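Hilleck Robotics Club: Questions We Get a Lot

Does my kid need to know how to code?
Not at all! Most of our members had never written a line when they joined, and Aminu Ogunleye is very patient with beginners (he'll happily go over the same loop four times).

What does it cost?
Dues are $600 for the year, and you can split that into monthly payments if it's easier. Just ask Ivars Šimkus when you sign up.

Do you meet over the summer?
We take July off, and then we're right back at it.

What are the students working on now?
The Plorix task, which is all about small household chores done with two arms. Zip bags have become the big favorite, and everybody has an opinion on the best way to hold the edge!
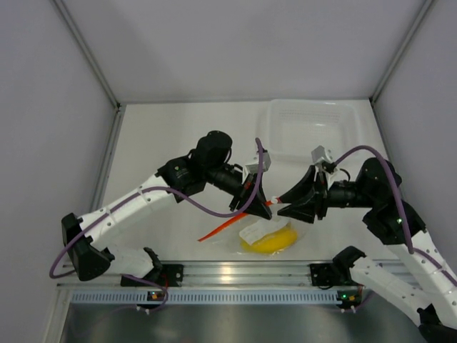
The two arms at the zip bag, with the basket at the back of the table.

Can I come and watch first?
Please do, and bring brothers and sisters along. Drop us a note beforehand so we can save you a chair near the table.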